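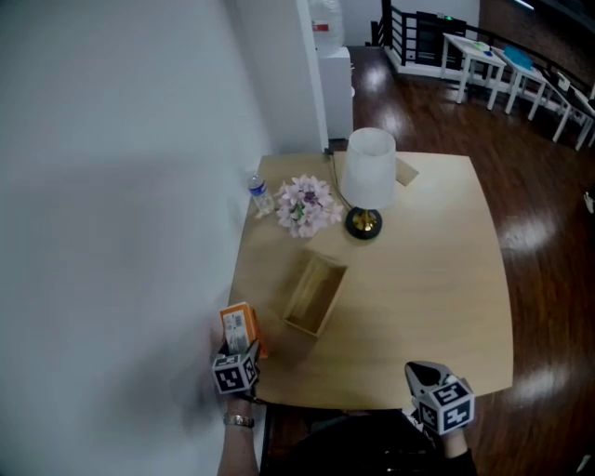 The pads are the problem, says the woman who has to change them

September
By Santosh Rajput
4 min read

Seema Kanaujia keeps a notebook for the pair of hand-held grippers she looks after at Janside, and she lets me read it. Most of the entries say the same thing: jaws wiped, lens wiped, marker cubes checked. I ask if all that wiping makes a difference.

"To the data, yes. To my wrists, also yes," she says.

The grippers are used to record people doing plain table jobs, such as putting a packaged product in a box. Jider, the supplier, told the team to expect very little upkeep. Kanaujia's log runs to 1031 recordings, and 153 of them are marked as unusable.

I wanted to know who was to blame for those. She puts most of them down to tracking. Each gripper carries a cube printed with black-and-white patterns, and if a cube shifts on its mount, the position readings drift.

"It doesn't fail in a way you notice," she says. "You get a nice clean file that happens to be wrong. I found a whole Saturday like that."

So she now checks both cubes against a printed jig before every session. It takes around 2 minutes a side, which Jider's setup sheet does not mention at all. I suggest that a product sold as ready to use shouldn't need a homemade jig. She shrugs. "It should come with one. I've told them."
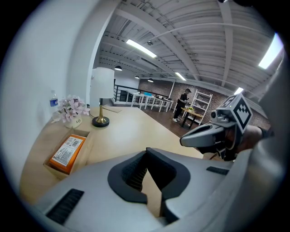 One of the grippers over the desk, with its lens and marker cube at right.

The vents get a soft brush, never canned air, after she once blew dust onto the lens. The screws holding the camera get a dab of paint so she can see if they have turned - a trick she picked up at her last job, in Noltham, servicing label printers.

The next version, called Tomar, is supposed to lock the cubes in place. I have heard that kind of promise before and say so.

"Me too," she says. "I'm keeping the jig."

We use cookies to remember your settings. Accept / Manage choices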